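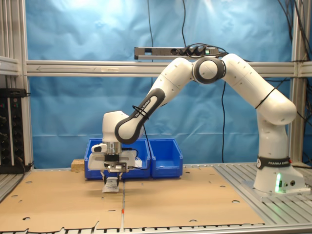
The arm in the kitting room at Gukimell, with a small white item in its fingers.

5/24/22

The kitting room at Gukimell's site in Nukaren is smaller than most people expect. Test kits are put together there for clinics and workplaces, and for a long time they were put together entirely by hand. Last September the company brought in a robot arm to take over part of the picking. The staff call it Ura, after the label on the project folder.

The woman who leads the day shift has been in the room since before the arm came. She agreed to talk on her break, on the condition that we leave her name out. "Everyone here knows who I am anyway," she says.

Her job used to be easy to describe. An order sheet came in, and the packers walked the shelves, filled a kit, closed it and started the next one. A normal order is 300 kits. "You'd do the same reach all day. Mask, tube, packet, box, and again. By the afternoon it was your shoulder talking to you."

She says she was against the change at first, mostly because of how it was announced. There was a meeting, a short one, and a slide with a picture of an arm on it. The question of hours didn't come up until one of the packers asked. "They said no one would lose a job in the first year, and that's been true. But you want to hear that at the start of the meeting, and we heard it at the end."

The first weeks were slow. Small, light items were the trouble, and the thin ones most of all. A box has sides to hold on to. A flat packet lies wherever it falls, and the arm would come down on it, close, and lift away with nothing. The packers kept a tally on the whiteboard of how often they had to step in. On the worst day they had to stop it every 20 minutes.

"People from upstairs would come down and watch it, and it would work perfectly for them," she says. "Then they'd go back up and it would miss again."

What helped was changing the way the items are laid out. Things had always been kept in deep cartons, which suits a hand because a hand can dig. Now the stock for the arm goes into blue plastic bins at the side of the table, and somebody has to decide what goes in with what and how full each bin gets. 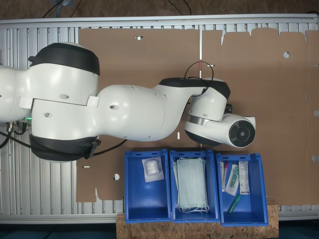 "Masks are fine in a stack. You can fill the bin with those," she says. "Tubes roll. If you throw a handful in, they end up against each other and then you've got a problem. So we put fewer in and top up more often. That's a job now, topping up. It didn't exist before."

Two packers on her shift share that job and swap at lunch. They also check every kit before it is closed, which she insisted on. The software that runs the orders is called Carrier, and it keeps its own record of what was picked. She doesn't consider that enough. "Carrier can say there's a tube in there. I want somebody to look and see the tube."

Asked whether the work is better now, she takes some time to answer. The reaching is mostly gone, and two people who used to go home with sore wrists say they feel the difference. The room is also quieter than it was. When the packers worked side by side they talked all day, and now one is at the bins and the other is at the check table with their back turned. "I miss that part. I've asked if we can turn the check table around. It's a cable issue, apparently."

There is also the matter of pay. Setting up the bins, restarting the arm and reading the error messages in Carrier are all skills the packers have picked up since September, and for now they are on the same grade they were on before. She has raised it 3 times. The company told us that grades for the kitting room are under review and that it expects to have an answer for staff this summer.

Training was another sore point. The supplier gave a single day of it, and half the shift was off. The rest learned from whoever had been there. She ended up writing her own sheet, a page and a half long, and taping it inside the cupboard door. It covers how to stop the arm, how to start it again, who to call, and which bins to refill first. New people get it on their first morning.

"The sheet says hands out before you press start," she says. "I put that at the top and I put it at the bottom too."

She doesn't think the arm will take over the rest of the kit any time soon. Folding the instruction leaflet is still done by hand, and so is anything that arrives from a supplier in different packaging than the time before, a thing that happens more often than the office believes. When the packaging changes, the packers go back to doing that item themselves until the setup is sorted out.

"Then we're back to how it was for a couple of days," she says. "And we can still do it. I make sure the new ones learn it by hand first, all of it, before they go near the bins."

Her break is over by then. There is an order waiting, and the tubes need topping up.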